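New cell rules for the folding stations start in February

The revised rules for the two-arm folding cells at Gretville take effect in February, and the Gesbridge site will follow once its staff have been through the same training. The full text is 6 pages and is posted on the shared drive. What follows covers the parts that change daily work.

The first change is to the start of a run. Until now each operator decided where the garment went and how it lay. Under the new rules the garment is put in the middle of the table with the arms stopped, and the operator steps back before enabling them. A shirt can be laid at any angle and with a sleeve folded over, as long as the position is written in the run log. Vasanthi Venkataraman, who drafted this section, wanted the variety kept. Most of the 265 runs she reviewed from last fall started with a neatly squared shirt, and they told us little about how the arms cope with a real pile of laundry.
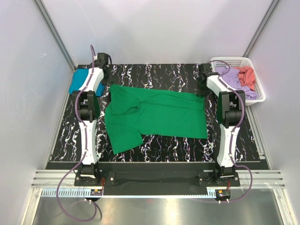
Cables are the second change. Each cable that runs along an arm must have enough slack at the wrist and elbow for the full range of motion, and no loop may hang where a gripper can close on it. Check this by moving each arm by hand, powered off, at the start of every shift. If a loop has shifted, fix it before the first run and note it in the log. Please do not tape cables to the forearm links. Tape leaves residue and hides wear.

Third, items waiting for a later run stay at the back of the table, either folded or in a basket. A basket may overlap the table edge, but it has to sit steady when pushed lightly by hand.

The stop rule is unchanged. Anyone may stop a cell at any time and does not have to give a reason to do it. What is new is that a stopped run is kept and marked as stopped. In the past some were deleted, and Erov, who maintains the log software, has now removed the delete button from the operator screen.

Inspections move to every 1,000 runs per cell, counted by the software. The oldest cell has 3,270 runs on it and will be inspected first. Expect it to be out of use for a day.

Ingvild Nygård will hold a walk-through on Friday at 10 a.m. in the Oyelaran room. Operators need to attend once and sign the sheet. Questions about the wording should go to Vasanthi - questions about the schedule should go to Ingvild.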